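Can a machine clear the table yet? Photos from the Stiltinton chore bench
Text and captions by Alun Watkins
26/05/2024

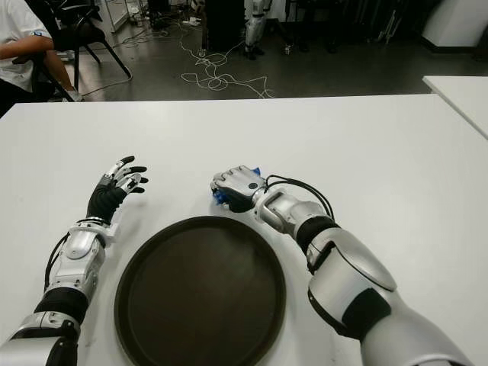

Tidying small things onto a tray is the chore we come back to most often. In a house it is keys, pegs, pill packets and whatever the kids leave behind. In a shop it is loose stock at the end of the day. A person does it while thinking about something else. For a two-armed machine it is still a full job, with a tray waiting in the middle of the table and a small blue object held in the closed right fist. The left hand is open, palm down, and has nothing in it. I get asked about that a lot. Most of our small-item work is still done with one hand at a time, and using both together is where the programming gets slow.

Picking up
Hard items with flat sides are the easy end of the job. Blocks, small boxes and bottle tops can be gripped from nearly any direction. Coins and paper receipts are the other end, and we have mostly left them alone. A fist is a crude way to hold something but it doesn't drop much. Fingertips are neater and miss more.

Putting down
Letting go is harder than it sounds. The fingers have to open without flicking the item over the rim, and the hand has to be low enough that nothing rolls. Over the past season we logged 834 tries at the tray task on the Samuel control software, and 700 of them ended with the item on the tray. The misses were mostly at the release.

Wiping and folding
We have tried both — wiping goes well on a bare table and badly on one with things on it. Folding a tea towel takes 4 minutes on a good run. Olline, the planning program we use for cloth, loses track of the corners once they are tucked under.

Shop-floor jobs
Zakasau, a small hardware wholesaler, asked us whether a machine could sort returned fittings into bins. For 2 kinds of fitting, yes, if a person tips them out first and spreads them apart. For a mixed bucket, no. They have kept their staff on it and I think that was the right call.

So far
I would not buy one for my own kitchen this year. I would let one put the pegs away if somebody else was paying for it. We go back to cutlery and mugs in August, and I will add more photos to this page then.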